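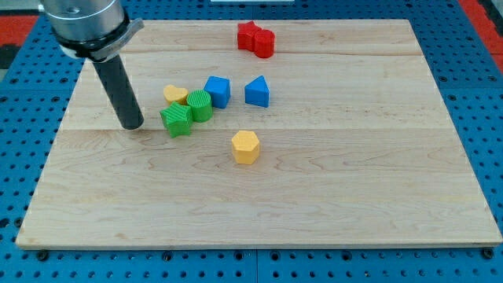

What do you do with plastic shape blocks once the sorter they came with has broken? Keep the blocks, lose the sorter. They're better loose on a board.

OK so quick post, I have until the pasta's done.

Been meaning to write about the shape blocks since August because Tineke keeps asking me what to get for her sister's kid, and my answer every time is "shapes, just shapes" and then I get the look. So, Tineke Lambrechts, this is for you. Read it this time.

We had the Trunden bucket first. Lid with holes, you know the sort. Lid cracked on a Monday, I remember becuase it was bin day and it went straight out. I figured the blocks would follow. They didn't. Both kids played with them more without the lid. No right hole, no wrong hole, no crying about the star.

Colors. Ours are red, yellow, green, blue and that's plenty. The green cylinder has the fine ridges up the side and it's the one that gets picked up first, always. Small fingers love a ridge. The green star has grooves too, diagonal ones. The red cylinder is the glossy one. If you're buying, get a mixed set like that, some smooth and some not. All smooth gets boring fast, and they slide off each other when you stack.

The yellow heart is small and useless for building. Also the favorite. Whatever.

Hexagon on its end = table, birthday cake, hat, bathtub. Blue triangle with the point up = roof. It's always a roof. Put it on the blue cube and you have a house and then somebody has to live in the house and there goes your evening.

About the board. Please get a board! Carpet is hopeless, everything tips. I use a light maple one, planks joined together, you can see the seams. Flat enough to stack on. Henk Peeters from two doors down made ours from leftovers and wouldn't take money so he got soup. A big chopping board would do fine, just don't use the one that's had onions on it. I did. The heart smelled for a week.

Things we play, no order:

- Same color, touching. Red star next to red cylinder, then go find the blues. Good for the little one.
- Same color is banned. Harder than it sounds when you're 4.
- Eyes shut, pick one, say what it is. Ridges are cheating but we allow it
- Shops. The Matei game, from my cousin's boy, where everything costs 50 and there's never any change.
- Push one across the board with a spoon handle and don't knock the others. Weirdly calming. I've done this alone with a coffee.

Washing: warm water, dish soap, old toothbrush for the grooves. Lay them on a towel. I did put a batch in the dishwasher once in a mesh bag and they came out OK but a bit dull, so now I don't.

Storage. Had a Sadex tub with a clip lid, clip snapped, now it's a cloth bag on the door handle. The bag is better. They can reach it and it makes that clattery noise when it's tipped out, which they like and I have learned to live with.

How many do you need? Not a lot. We got given a second set for a birthday, 17 pieces, and half of it went to the school sale before teh month was out. Too many and they just get dumped. A small handful on the board and the rest out of sight works way better here, swap them over when it goes quiet.

Oh, and check the edges. Run your thumb round every one before you hand it over, secondhand especially. The cube should be a little rounded. If it catches your skin, sand it or bin it.

Tineke, there's a spare star in my coat pocket if you want it for the kid. Pasta's boiling over, bye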